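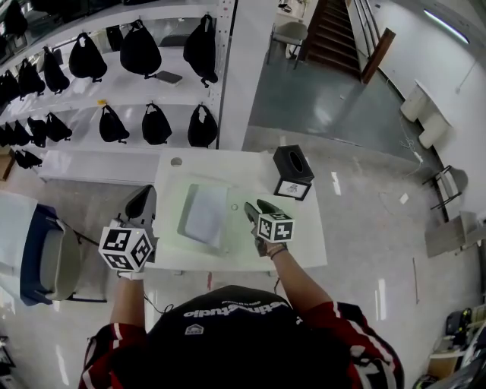 The white table, with the clear tray on it and the black tissue box at the back corner. Bags on their hooks behind.

Blog > Around the house > Bags and hooks

I have been meaning to write up the bag wall since May, when I finally got it finished. A few people asked about it after the last post, so I'll go through the shelving first and then the table.

The unit is a Kornholm. It came flat in two boxes and took most of an afternoon to put together. The instructions want two people for the uprights and I would agree with them. It is white, it is tall, and the hooks sit in horizontal rows, three of them where the bags are. You can shift the rows up or down. I moved mine twice before I was happy. The first time the bags hung into each other and you had to lift one to get at the next.

All the bags hanging there are black. I like black bags and I have never seen much reason to buy another colour. Most of them are the rounded pouch kind with a short strap, which hang well and don't swing about. Long straps are a nuisance on hooks. They loop down over the row underneath and catch on everything, so anything with a long strap has gone into the hall cupboard.

Before this they were all in a tub under the bed. I used the one on top and forgot about the others. When I tipped the tub out I found a bus ticket, two lip balms and the spare key to the shed, which I had already paid to have recut.

The table is from Cendwood. It is a plain white rectangle and it had the small round hole in the top when I got it, over near one end. I was going to plug it and haven't. There is a small round mark as well that I have tried to get off with bicarb and then with a paste cleaner. Neither made any difference, so it stays.

I paid $90 for the table second-hand and Nima Ghaffari helped me get it up the stairs. It only just fits through the door on its side. If you are buying one, measure the door first, including the handle.

The tray is the shallow see-through sort with a bit of green in the plastic. I bought a stack of 6 from the discount shop on Avon Street and they have ended up all over the place. On the table I use one for whatever I am in the middle of, and when it's time to eat I pick the whole tray up and move it. The rest are in the kitchen drawers and one is under a pot plant.

The tissue box cover is a Mansilla, a black cube with a round opening on top. It takes the square boxes only. I bought the long flat ones by mistake the first week and had to fold the tissues over to use them up.

Things still to do: a felt pad for the table leg that scrapes, and a better light over that side of the room. I also want one more row of hooks if Kornholm still sells them separately. The part number on my sheet ends in 904 but I couldn't find it on their site. If anyone has ordered extra hooks for this unit, leave a comment and let me know what you asked for.

Contact | Copyright, all rights reserved | Back to top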